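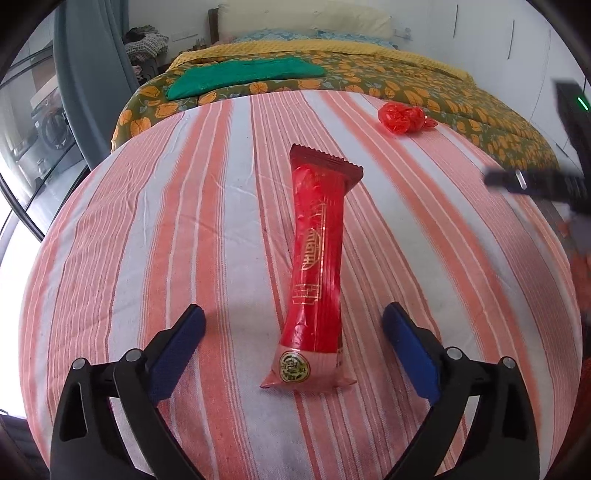 Bereck, 2018-04-13

Scene shop and control booth, Collado production. Continuing from the last entry.

Started with the show file. Plotby opened the rehearsal version without complaint, but the follow times on the storm sequence had all reverted to the default. Same fault as in September. The file on the stick was fine, the file on the booth machine was not, so the loss is in the copy or in the autosave. Re-entered the times by hand from the prompt book and saved under a new name. Do not open the old one. It is in the folder marked HOLD.

Cue list stands at 82 after today. The director's cuts removed the second market crowd, and the cues attached to it have been left in the list as blanks so that the numbers in the prompt book stay good. If anyone wants them closed up, wait until after the run.

Uketti rack: channel 13 is still flickering at low levels. Swapped the lamp, no change. Swapped the cable at the bar end, no change. Moved the same fixture to a spare channel and it dimmed cleanly all the way down, so the fault is in the rack or the patch. Reseated the module and the flicker got less but did not go away. For now the fixture stays on the spare and the patch sheet has been amended in pencil. Channel is taped off at the rack. Please leave the tape on.

Dimmer curve for the footlights changed from linear to square law. At linear they jumped visibly at the bottom of the fade, worst in the slow dawn at the top of act two. With square law the first part of the fade is smoother, but the lights now read late against the cyc. Put a short delay on the cyc to match. Needs looking at from the house with the haze on. From the booth window it is not possible to judge the colour.

Sound: hum on the stage left foldback traced to the laptop supply. Gone with the isolating transformer in line. The transformer has been labelled and belongs to the booth, not to the touring kit.

Radio packs. Two of them dropped out during the quartet, both when the singers crossed behind the steel stair unit. Moved the receive aerials off the booth shelf and out to the front of the balcony rail. Walked the stage with each pack in turn and had no dropouts, but that was with an empty house, and bodies will make it worse. Check again at the open dress.

Stair unit: the upstage castor brake slips when the load is on the top tread. Pad is glazed. Sanded it as a stopgap and it held under a static load. Replacement brakes are on order. Until they are in, the crew are to use the drop bolt as well as the brake, every time the unit is set. Added to the preset list.

Gauze: the bottom pipe was bowing in the centre and the hem rode up off the deck. Took the pipe out, rotated it and sleeved the joint. Hangs straighter. There is a pulled thread near the stage right edge, stopped with a dab of glue, which does not show under front light but does show from behind. Any backlit cue on the gauze should be checked with this in mind.

Trap: clearance measured again after the repaint. The new paint has taken up the gap along the downstage edge and the lid binds. Planed the edge and waxed it. The lid now drops under its own weight. Leave the raw edge until the wax is worn in, then touch up with the floor grey.

Open items:
Uketti module to be bench tested or sent away.
Plotby autosave path to be checked on the booth machine.
Brake pads, chase supplier.
Dawn sequence, view from the house with haze.
Prompt book and cue list to be compared page by page before the open dress.

Booth shut down in the usual order, rack isolated, keys back on the board.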